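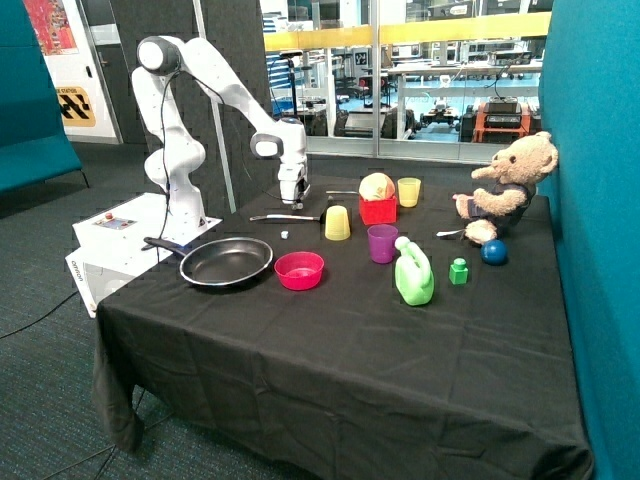

A reader wrote in to ask why the arm keeps reporting a good grasp when the fingers close on air, and whether lowering the grip force would cure it. It won't. Grip force has nothing to do with a missed pick. What you have is a height error, and the steps below are the way we clear it on our own table at Closulberg.

Fixing a False Grasp on a Cloth-Covered Table

Last changed 25 December 2025

The fault looks like this. The arm goes down, closes, lifts, and the log says "object held." The object is still on the table. In July we ran 200 picks to pin it down and got 29 false grasps. Almost all of them were on low objects, like the spatula. The cups and the watering can gave little trouble.

Two things cause it. The table height in the Castumo planner is set for the bare tabletop, so it leaves out the cloth and any folds in it. And the grasp check trusts the finger motor current, which also rises when the fingertips drag on fabric.

Before you start

Stop the program and press the red button on the pedestal. Do not reach under the gripper while a program is paused -- a paused arm can still move.

Step 1. Smooth the cloth and take everything off the part you will measure.

Step 2. Release the stop, switch to manual mode, and set the speed to its lowest value. Jog the gripper down until the fingertips just touch the cloth. Write down the height. Do this at the four corners and the middle.

Step 3. Enter the highest of the five readings as the table height. Do not use the average.

Step 4. Raise the gripper and look at the wrist camera view. You want cloth and nothing else under the fingers. Lint is fine.

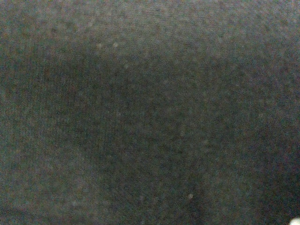 Wrist camera view of the cloth, with shadow and a few pale specks.

Step 5. Close the fingers in free air, then again with the tips touching the cloth. Note the current each time. Set the grasp threshold above the higher of the two.

Step 6. Turn on the finger width check, under Gripper, Limits. If the fingers close all the way, the pick now counts as a miss whatever the current says.

Step 7. Put the objects back and run 30 picks at low speed, mostly flat items. Stop at the first false grasp and go back to Step 2.

If you pull the cloth straight or swap it, repeat Steps 2 and 3. The Step 5 threshold can stay unless the fingertips have been changed too.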